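3.2 Board surfaces and the legibility of hand-drawn letters
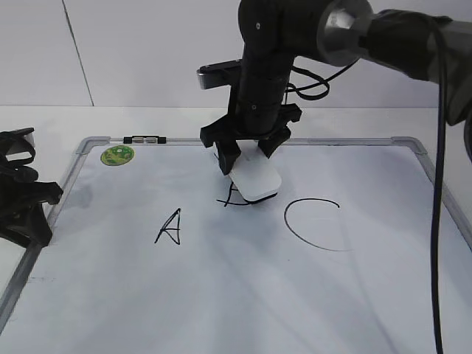
How long can marker be left on a whiteboard before it becomes difficult to remove? In the boards we examined, writing wiped away cleanly with a dry cloth for the first 3 days, after which a damp cloth was usually needed.

Figure 4. Whiteboard laid flat on a white tabletop, with letters drawn in black marker. Faint smudges are spread across the surface, and a darker grey streak lies close to the frame at the lower left.

The boards used in the Narnodmont study were taken from ordinary classroom stock. Each had been in regular use for at least one school year. The sample comprised 55 boards, of which the greater part were small enough to be carried by one adult and used on a table. Wall-mounted boards were treated separately and are reported in Section 3.4.

Residue was recorded under two headings. The first, general smudging, refers to a thin grey film left when dry marker is spread by a cloth or a hand. The second, streaking, refers to a darker mark with a visible direction. Both kinds can be seen in Figure 4. Streaks on the sampled boards were found most often near the frame, where a cloth tends to turn or stop, and they were seldom removed by routine wiping. Kwak's earlier notes on the Stakureck classrooms describe the same pattern on boards of a different make.

Legibility was judged by adult readers seated two metres from the board. Single capital letters were preferred to whole words, as a reader may guess a word from its general outline. Letters drawn in thin strokes, such as the A in Figure 4, were read correctly in most trials on a smudged surface. Open shapes gave more difficulty. A large C drawn as a thin arc could be confused with a G or an unfinished O when residue lay close to its opening. Of the 200 readings taken on heavily marked boards, 99 contained at least one error of this type.

Gloss was a further concern. A board lying flat reflects light from above, and soft grey reflections may be taken for residue by a reader who does not move. Readers were therefore permitted to lean to either side before answering. Yoo has suggested that flat and upright boards should be scored on separate scales. We have not adopted this proposal, although the results in Table 5 are given by position so that the comparison can be made.

Cleaning fluid was not used before the April readings. It was introduced for the second round, when the Pyo method of wiping from the frame inwards was also followed.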